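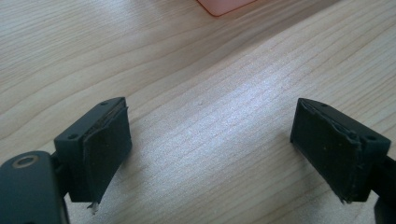
Trovwood workshop, 2025-12-18

Pad day on Ava's hand gripper! I've been looking forward to this one, sad as that sounds. Left finger is the worse of the two: thin strip fraying along the top edge of the pad, and a scrap of torn stuff hanging off the bottom. Right pad is wrinkled and scuffed, dusty too, and the seam is lifting along its upper edge. Both going in the bin.

These were fitted in October and the log has them at 237 sessions, which I think is brilliant for pads we cut ourselves (Gülizar guessed 100 and owes me a coffee).

Order of work, same as last time:
Fingers off, keep left and right apart.
Peel from the top edge, slowly. Scraper flat, it marks the plastic otherwise.
Clean off the old glue, leave 11 minutes.
New pad on, press from the middle outwards, clamp overnight.

Trying the softer 3 mm sheet from Neltstead this time. Sheena had a play with an offcut and it grips beautifully, even on the slippery cups – can't wait to see it on the real thing.

Still to do: check the pivot bolts on both arms, redo the zero for open and closed once the new pads are on. Gülizar has the torque driver.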